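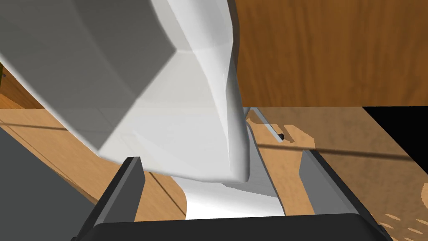
**Nedlow Shared Workshop – Members' Forum**
**Thread: Two-arm build, wrist views and the model room**

**ecattaneo_lino** – June 19, 2021

Members are advised that the simulated room for the Ellinen build has been placed on the shared drive. The physical arms will remain on the bench until the software has been agreed. I should be grateful for comments on two matters: the placing of the base, and the finger opening at rest.

The overhead view was rendered with the base beside the desk.
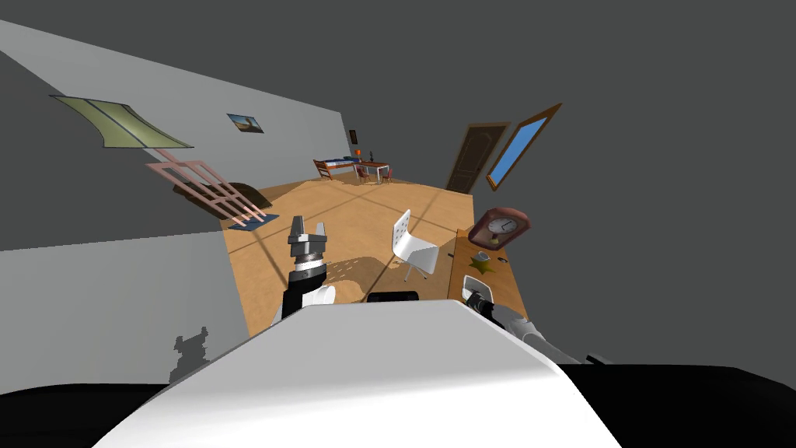

My own preference is to leave the base where it stands. The desk is the only surface we intend to use in the first stage, and the right arm already lies over its near edge.

Lino Cattaneo

---

**kyei_e**

Thank you for the update. I do not agree about the base. With the right link lying across the desk edge, any turn of the torso will have to begin by lifting that arm. I would ask that it be moved back by 40 cm before further runs are made.

I also request that the wrist views be levelled before they are stored. New members find them very hard to read. 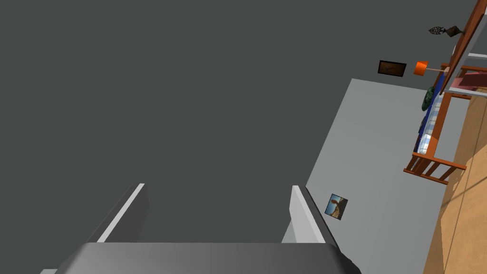
*Wrist view towards the bed and wall lamp, as stored. Gripper open.*

Esi Kyei

---

**Cabello7**

I must object to levelling. The wrist turns, and so the view turns with it. If we correct the stored files, they will no longer match what the arm receives. A levelled copy may be kept for visitors.

---

**ecattaneo_lino**

Agreed as to the copies. On the base, I will try 40 cm, although I expect the far end of the desk to fall out of reach.

The second matter remains open. The fingers are set to rest fully apart, and Ms Kyei proposed in March that they should rest closed.

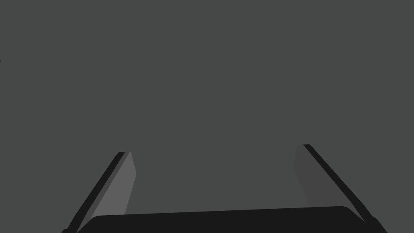
*Fingers apart, nothing held, plain grey behind.*

---

**kyei_e**

I maintain that proposal. Closed fingers are less likely to catch on the chair. Views with nothing but grey behind the gripper should also be left out of the set – we have 3000 stored and the drive is nearly full.

---

**ninamari**

Please keep a few of them. I use the plain ones to check the finger outline.

---

**ecattaneo_lino**

Noted. Three will be kept and the remainder removed. The rest position will be decided once the base has been moved.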